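Ticket status: Open, awaiting customer
Category: Laundry and linen / Colour transfer
Product: Folard contrast-trim tee, pale blue with navy
Opened by: Margaux Huet
Assigned to: Vikas Uniyal

Margaux Huet, 9:20 am
Hi team! First off, I love this shirt, it's my favourite thing to wear on the weekend and I'd really like to save it. The trouble is the navy edging. After the last wash I noticed a faint bluish tinge on the pale fabric right where it meets the cuff, and I'm worried it's going to creep further. I wash at 40 with Ragnarsson liquid, normal cycle, and it went in with the rest of the coloured stuff (pyjamas, mostly). Then it sat in the basket overnight before I hung it, which I now suspect was a mistake. Is the navy bleeding, and is there a way back from this?

Vikas Uniyal, 10:05 am
Hi Margaux, what a great shirt to go into bat for! Good news first: a faint tinge caught early will very often come out, as long as it hasn't been through the dryer. Has it? Also, could you open the sleeve out and send a photo of the cuff and the seam where the sleeve joins the body? Daylight if you've got it.

Margaux Huet, 10:40 am
No dryer! It's only ever been on the line. Cuff attached, everything's out on the bed at the moment.
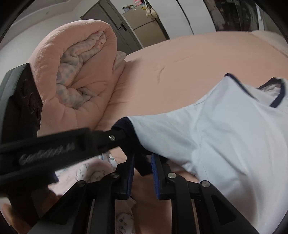
Attachment 1: navy cuff opened out, neck trim behind

Vikas Uniyal, 11:15 am
Beautiful, thank you. A photo won't settle a tinge that faint, so let's do the rub test, it's my favourite one. Dampen a white hanky, press it on the inside of the navy cuff for 20 seconds, then rub gently. Do the same on the neck trim. If navy comes off on the hanky, the dye is still loose and you should hold off on any warm wash.

Margaux Huet, 1:30 pm
Done! Cuff: a little blue on the hanky. Neck trim: nothing at all. So it's just the cuffs? I did both sleeves and they're the same. I've also started sorting the pile into whites and pales, prints, and darks, so I can see what else might have picked up colour.
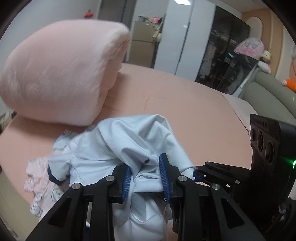 The one I'm keeping a close eye on is the pale pink with the cartoon faces, as it was in the same load and I'd be gutted to lose it. Can't find any blue on it so far. Should I wash it again to be safe, or leave it alone?

Vikas Uniyal, 2:10 pm
Leave the pink one alone, no marks means no treatment! For the shirt, try this tonight:

1. Fill a tub with cold water and add one scoop of Stota colour run remover. Check the packet says it's right for dyed trims, and dab a bit on an inside seam first.
2. Soak the shirt on its own, following the time on the packet.
3. Rinse cold until the water is clear.
4. Roll it in an old white towel, press, and unroll straight away.
5. Dry it flat, with a dry face washer tucked inside each cuff so the navy can't sit against the pale sleeve.

Then repeat the rub test on the cuffs and let me know how you go. I'll keep the ticket open.

Margaux Huet, 2:25 pm
Brilliant, I've got a tub and a very old towel ready to go. Will report back!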